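首页 | 项目概况 | 进展报告 | 申请与资助 | 联系我们

Skinstead 暑期海外版画与书籍装帧课程 中期进展报告

提交对象：Curnetti 基金会教育资助部
报告范围：立项至八月课程结束

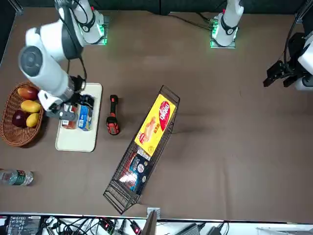
本报告说明资助款的使用情况、课程执行情况、与原计划不一致的地方，以及下一阶段需要基金会确认的事项。上一份报告只写到招生阶段，当时住宿合同还没有签，本次一并补齐。

一、项目基本情况

课程由 Skinstead 学院国际教学办公室与 Kusuvgate 当地的 Onishi 版画工坊合办，面向本院二年级以上学生，专业不限。学生在 Kusuvgate 学习六周，修两门课：一门是凹版与木版技法，由工坊教师授课；一门是书籍史与装帧，由本院教师授课。两门课合计六学分，成绩计入本院成绩单，不另走学分转换程序。

立项时我们写的目标是让没有出国经历的学生至少占一半，并且让家庭经济困难的学生不因为费用放弃报名。基金会的资助主要用于第二项。

二、招生与录取

春季学期共开了两场说明会，一场在主校区，一场在线上。线上那场人多一些，提问集中在费用、签证和是否需要绘画基础这几个方面。说明会之后我们把常见问题整理成一页，放在课程网页上，之后邮件咨询明显减少。

说明会通知和课程简介共发送给275名符合年级要求的学生。最终录取13人，全部成行，中途没有退出。录取依据是个人陈述、一封教师推荐信和平均成绩，没有要求提交作品集。评审时有教师提出应当看作品，讨论后维持原办法，理由是课程本身从基础讲起，要求作品集会把非艺术专业的学生挡在外面。录取学生中艺术类专业略少于一半，其余来自历史、外语、化学和图书馆学。

此前没有出过国的学生超过半数，达到立项目标。

招生阶段的不足是时间安排。录取结果比原定日期晚了两周发出，几名学生因此没能买到较便宜的机票。原因是推荐信收得慢，评审小组又等到全部材料齐了才开会。下一轮打算分两批评审，材料先齐的先看。

三、行前准备

行前共安排三次集中辅导，内容包括签证材料、保险、当地交通、工坊安全规定和基础语言。语言部分由本院外语系承担，只讲日常用语和工坊里常用的词，例如版、墨、压力、裁切。学生回来后反映这部分有用，但时间太短，希望提前一个月开始。

签证全部按时办下。有一名学生的护照有效期不足，需要加急换发，费用由学生自己承担，我们在下一版手册里把护照有效期的要求挪到了第一页。

保险沿用学院统一保单，另外为工坊操作加了一项附加险。Onishi 工坊要求所有学员在进入腐蚀间之前签署安全承诺书，文本由工坊提供，我们请人译成中文后发给学生，签字以原文为准。

四、教学执行情况

课程每天上午授课，下午为工作室时间，工坊晚上开放到九点。前两周学木版，第三周和第四周学凹版，最后两周做结课作品。书籍史课每周两次，地点在工坊楼上的教室，另有若干次在 Kusuvgate 市立图书馆的珍本阅览室进行。

与原计划相比有以下变动：

第一，原定第二周去造纸作坊参观，因作坊设备检修，改到第四周。第四周本来任务就重，学生普遍觉得赶。

第二，石版部分取消。工坊的石版机在课程开始前出现故障，配件没有及时到货。空出来的时间给了凹版，学生多做了一轮美柔汀。从作品看，这一调整没有影响教学目标，但课程简介里写了石版，有两名学生正是为此报名的，对此表示失望。我们已向这两名学生书面说明情况。下一轮的简介里，在设备确认之前不写具体机种。

第三，结课展览由原定的工坊门厅改到隔壁的街区文化中心，面积大一些，墙面也更适合挂框。展期四天，布展和撤展由学生自己完成，工坊派一名技师协助。当地居民来看的比预想的多，周边几所中学也组织了学生参观。

每名学生的结课作品为一本手工装订的小册子，内含至少五幅自印版画，另交一篇书籍史短论文。全部学生按时交齐，两门课均通过。短论文的质量差别较大，非文科专业的学生在引文格式上扣分较多，授课教师建议下次在第一周就布置一次小练习。

周末原则上不安排课程，只有第三周组织了一次集体外出，参观邻近城市的一座修道院图书馆，当天往返。其余周末学生自行安排，离开 Kusuvgate 过夜的需要在登记表上填写去向。登记执行得不算理想，前两周有漏填，后来改为由寝室长统一收集，情况好转。

五、住宿与生活

学生住在距工坊步行二十分钟的一处学生公寓，两人或三人一间，共用厨房。公寓干净，管理员负责，但没有空调，七月有几天气温很高，晚上休息受影响。我们临时购置了几台风扇，课程结束后留给公寓使用。下一年是否续租这处公寓还没有定，工坊推荐了另一处，价格略高，离得近，正在询价。

伙食由学生自理，资助款中按周发放餐费补贴。补贴标准是按前一年的物价定的，到当地后发现偏低，尤其是工坊附近的午餐。我们用机动费补了一次差额，这笔支出在财务附表中单列。

健康方面，有一名学生手指被刻刀划伤，到诊所缝合，费用由保险报销，三天后恢复上课。事后工坊增加了防割手套的数量，并且在每次课前重复一遍持刀方法。另有几人感冒，没有影响课程进度。

六、经费使用

基金会资助款分三部分使用：学生个人资助、工坊材料费、项目运行费。

学生个人资助发给了6名经济困难学生，每人2757元，用于抵扣机票和住宿。名单由学院资助中心按照现行认定标准提供，项目组不参与认定。按原计划应在出发前一个月发放，实际晚了大约十天，原因是两名学生的银行信息有误，财务处要求更正后统一付款。以后改为逐人付款。

工坊材料费包括纸张、油墨、铜板、木板和装订用的布料与线。纸张用量超出预算，主要是凹版试印次数多于估计。木板有结余，已经由工坊保管，供下一期使用。石版材料没有采购，这部分预算转入凹版，转用申请已在课程期间报基金会并获得同意。

项目运行费用于保险附加险、教室租用、展览印刷品和一次集体外出的车费。展览图录原计划正式印刷，后来改成数码打印的折页，省下的钱补到了餐费差额里。

总体上没有超支，略有结余。结余部分申请结转到下一年度，用途见第八节。票据已全部整理完毕，原件存学院财务处，复印件随本报告附上。有三张当地小额收据没有税号，财务处已接受项目组的书面说明。

七、学生反馈

课程结束后发放了匿名问卷，全部收回。满意度最高的是工坊技师的指导和珍本阅览室的课，最低的是住宿温度和第四周的课程密度。

开放题里提到较多的意见有：希望工坊晚上开放时间再长一点；希望书籍史课少一些幻灯片，多一些实物；希望在第一周就告知结课作品的评分标准。评分标准一条我们接受，下一期随教学大纲一起发。晚间开放时间需要和工坊协商，涉及技师加班，目前对方的答复是可以试行每周一晚延长到十点半。

也有学生提出希望能和当地学生一起上课。今年工坊的长期学员正好放假，双方接触只限于展览开幕那天。如果下一年课程提前一周开始，可以和工坊学员的期末工作周重叠，这一点正在商量。

Onishi 工坊一方也提交了书面意见，总体肯定学生的态度和清洁习惯，提出的问题是学生使用压印机之前等待时间过长，建议分组排班。我们同意，排班表由双方共同拟定。

八、下一阶段安排

秋季学期内完成以下工作：

在主校区图书馆一层举办汇报展，展出全部结课册子和部分单张版画，展期三周，目前场地已经批下来，展柜还差两个，正在向美术系借用。

请参加课程的学生在低年级班会上介绍情况，时间由各院系自定。

与 Onishi 工坊续签合作协议。现协议年底到期，新文本增加了设备故障的通知义务和替代方案，工坊原则上没有异议，法务意见还没有返回。

修订行前手册，补充护照、气候、餐费和登记去向几项内容。

提前确定下一年公寓，争取在寒假前签约。

九、请基金会确认的事项

一是经费结转。结余拟用于增加一个个人资助名额，并把语言辅导延长到四周。

二是餐费补贴标准的调整。建议按当地实际价格重新核定，测算表见附件三。

三是汇报展上基金会名称与标识的使用方式。展签样稿已随本报告寄出，请在开展前两周回复，以便留出印刷时间。

附件目录：一、财务附表及票据复印件；二、教学大纲与课表；三、餐费测算表；四、问卷汇总；五、Onishi 工坊书面意见及译文；六、展签样稿

Skinstead 学院国际教学办公室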